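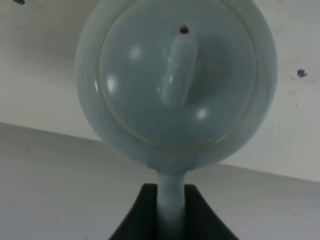 석회가 많은 물을 쓰는 지역에 살면 차 맛이 생각처럼 나오지 않습니다. 저는 Darham에 이사 온 뒤에 이 문제를 처음 알았습니다. 같은 찻잎을 같은 시간 동안 우렸는데 색이 탁하고 위에 얇은 막이 생겼습니다. 연한 청색 유약을 바른 둥근 찻주전자처럼 표면이 매끈한 도자기도 물때를 완전히 피할 수는 없고, 특히 뚜껑과 몸통이 만나는 둘레는 자주 살펴봐야 합니다. 이 글에서는 집에서 물을 준비하는 방법과 주전자를 씻는 방법을 순서대로 적겠습니다. 한국어가 제 모국어가 아니어서 표현이 조금 딱딱할 수 있습니다. 양해를 부탁드립니다.

준비물

구연산 가루, 부드러운 솔, 면으로 된 행주, 필터가 있는 물병, 주방용 저울. 필터 물병은 어느 회사 것이든 괜찮습니다. 저는 Trolier 가게에서 산 것을 씁니다.

물 준비하기

먼저 수돗물을 30초 정도 흘려보냅니다. 밤새 관 안에 있던 물은 차에 쓰지 않는 것이 좋습니다. 그다음 물병에 1000밀리리터를 받고 필터를 통해 다 내려올 때까지 기다립니다. 급하게 따르면 아직 거르지 않은 물이 섞일 수 있습니다.

필터는 설명서에 적힌 기간에 맞추어 바꿉니다. 저는 처음에 이것을 지키지 않아서 한동안 왜 막이 다시 생기는지 몰랐습니다. 이웃인 Morfudd Lloyd 씨가 우리 집 물병을 보고 교체 날짜를 물어보았는데 대답을 못 했습니다. 지금은 바꾼 달을 종이에 써서 냉장고에 붙여 둡니다. 지금 붙어 있는 종이에는 7월이라고 쓰여 있습니다.

거른 물은 그날 안에 씁니다. 남으면 화분에 줍니다.

물 끓이기

홍차는 물이 팔팔 끓을 때 바로 붓습니다. 녹차는 끓인 물을 다른 그릇에 한 번 옮긴 다음에 붓습니다. 한 번 끓인 물을 여러 번 다시 끓이는 습관이 있으면 고치는 것이 좋습니다. 물이 줄어들면서 남은 물의 미네랄이 진해집니다.

끓이는 주전자 바닥에 흰 가루가 보이면 차를 만들기 전에 먼저 없애야 합니다.

물때 없애기

1. 끓이는 주전자에 물을 반쯤 채우고 구연산을 큰 숟가락으로 하나 넣습니다.
2. 물을 끓이고 불을 끕니다. 전기 주전자라면 전원도 뺍니다.
3. 약 23분 그대로 둡니다. 물때가 두꺼우면 더 오래 둡니다.
4. 물을 버리고 깨끗한 물로 여러 번 헹굽니다.
5. 새 물을 한 번 끓여서 버립니다. 이 물은 마시지 않습니다.

도자기 찻주전자에는 이 방법을 그대로 쓰지 마십시오. 불 위에 올리면 금이 갈 수 있습니다. 미지근한 물에 구연산을 조금만 풀어서 안쪽에 붓고, 잠시 후에 부드러운 솔로 닦습니다. 유약에 가는 금이 있는 주전자나 금색 장식이 있는 주전자는 구연산 없이 물로만 씻는 것이 안전합니다. 유약이 없는 주전자도 마찬가지입니다.

주둥이 안쪽은 손이 들어가지 않으니 가는 병솔을 씁니다. 안에 거르는 구멍이 있으면 솔을 세게 밀지 마십시오. Iolo Gittins 씨는 솔 대신 따뜻한 물을 거꾸로 흘려보낸다고 하는데, 찻잎 조각은 그 방법으로도 잘 나옵니다.

말리기와 보관

씻은 다음에는 뚜껑을 따로 놓고 말립니다. 젖은 채로 뚜껑을 닫으면 냄새가 납니다. 뚜껑의 둘레는 행주로 한 번 더 닦아 주십시오. 물방울이 거기서 마르면 흰 선이 남습니다.

찬장에 넣을 때도 저는 뚜껑을 살짝 비스듬히 올려놓습니다. 선반이 높은 집이라면 뚜껑을 종이에 싸서 옆에 두는 편이 좋겠습니다.

자주 생기는 문제

필터를 바꾸었는데도 막이 생긴다면 찻잔을 확인해 보십시오. 세제가 남아 있어도 차 표면이 이상하게 보입니다. 차가 너무 진할 때도 막이 더 잘 보이므로, 잎을 조금 줄여서 다시 우려 봅니다.

새 필터의 첫 물에 검은 가루가 보이면 그 물은 버리고 다시 내립니다. 설명서에 버리는 횟수가 따로 적혀 있으면 그것을 따르십시오.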